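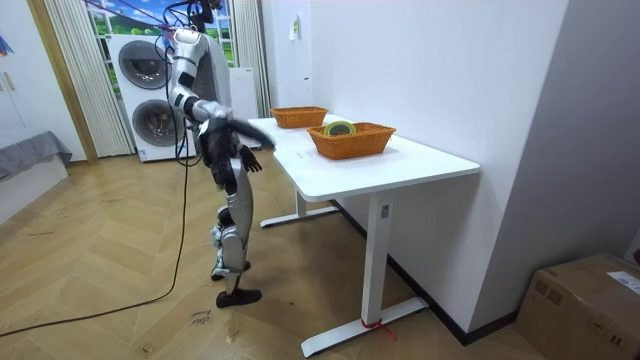 Teleoperation station check, sorting task
Site: Lubis, demo room
Date: Saturday, July 2, 2022
Checked by: Endang Ong
Station lead: Arif Teoh
Form: Grelleo walk-round, short version
Marks used: OK / OK with comment / NOT OK / NOT CHECKED

Section 1. Overhead support and cables

1.1 Support attachment at upper body closed and locked. OK.

1.2 Overhead cables clear of the arms through full reach. OK with comment. The left arm goes up high and bends in close to the bundle. Arif says the operator "would feel it" before anything snagged. The operator feels nothing. There is no force feedback on the Naltumo controls, and I asked twice. Set a software limit on that shoulder before the next session.

1.3 Floor cables taped or covered. NOT OK. A long black cable loops across the floorboards toward the robot. Same comment as last time. Cover it.

1.4 Support rated for the full weight of the robot, paperwork on site. NOT CHECKED. I was told the paperwork exists.

Section 2. Floor and desk

2.1 Robot's feet on a flat surface, nothing underfoot. OK.

2.2 Foot position marked. OK with comment. There is handwriting in dark ink on the boards by the forward foot. I don't count writing as a position mark. Use tape corners, so that two different people would put the feet in the same place.

2.3 Desk stable when pushed by hand. OK.

2.4 Nothing trailing from desk legs. NOT OK. Red strap or cord tied at the base of the near leg with the loose end on the floor. Cut it or tie it up.

2.5 Boxes and packing material out of the work area. OK with comment. One cardboard box by the desk. Move it before anyone walks backward into it.

Section 3. Emergency stop and operator

3.1 Stop button within reach of the operator. OK. Pressed it myself.

3.2 Second stop within reach of a person standing at the desk. NOT OK. There is only one. The plan says two.

3.3 Operator can see the robot directly as well as through the headset. NOT OK. With the headset on, no. The spotter is supposed to make up for this, and the spotter was also the person writing down the results.

3.4 Behavior on lost connection tested. OK with comment. The arm holds where it is. Fine over an open desk, less fine with somebody's hand under it. Add a line to the briefing.

3.5 Operator training recorded. OK.

Section 4. Task setup

4.1 Objects match the task sheet. OK. Fruit and office supplies, two baskets.

4.2 Labels in place and readable. OK with comment. Handwritten in thin marker on white paper, laid flat on a white table. I can read "fruits" fine. The sheets themselves nearly vanish into the tabletop, and I would like to know what a model is supposed to make of them. Ollari's write-up says the robot "learns to read the labels." I have seen no run where the labels were swapped. Until there is one, I would take that sentence out.

4.3 Start state the same for each run. NOT OK. The sheet says all items start on the bare table. When I looked, the tape was already in the office basket while the fruit was still lying out. If that is the middle of a run, fine, but then the log should say so, and it doesn't.

4.4 Hand clear of basket rims during approach. OK with comment.
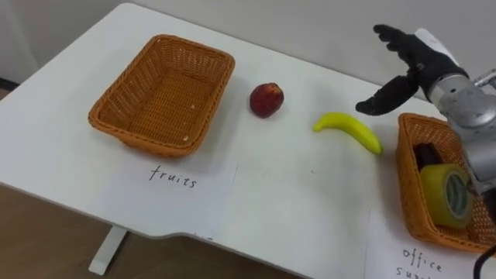

4.5 Hands inspected for wear. OK. Black covering on the fingers checked by touch, power off.

Section 5. Records

5.1 Every run logged, failed ones included. NOT OK. The log holds 2,934 runs and 103 are marked as failed. I watched one morning and don't believe the second number. Arif agrees that "retakes" are deleted before they are counted. A dropped banana is a failed run - keep it.

5.2 Target for the quarter stated. OK with comment. Another 1,000 by September. I would take 400 with honest logs.

5.3 Near misses written down. NOT CHECKED. The page is blank, which could mean two things.

Result: no sessions until 1.3, 2.4 and 3.2 are closed. Item 1.2 may run at reduced speed once the limit is set. Send the paperwork for 1.4 to Endang Ong directly.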